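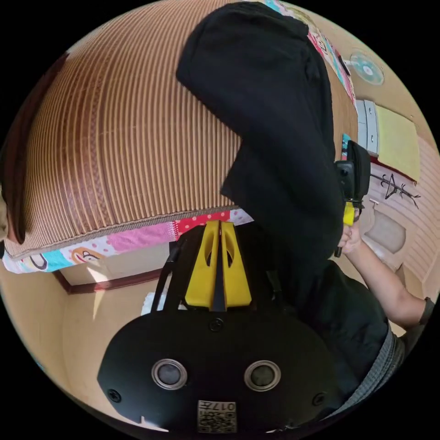

Photo: Nanami Minami

Home Textiles, Unit 4: Dressing a Bed for Warm Weather
Instructor: Daichi Murakami

My favorite unit of the whole course! We finally get to layers, and we start with the woven mat. The one in the photo is rattan or bamboo, striped tan and brown, laid over a bed with a cartoon-print sheet peeking out along its lower edge (I love those polka dots).

A stiff mat on top of soft cotton lets air move under the sleeper, and it wipes clean in no time. Pull the sheet tight first. Any wrinkle will telegraph straight through the weave, and you'll feel it at 3 in the morning!

Key words: weave, border, overhang, base panel.

For next class: bring a fabric scrap at least 80 cm long, the louder the print the better, and read the Kikuchi handout on plant fibers. We'll try folding black cloth too, so you can see how a dark, heavy drape sits next to a pale weave.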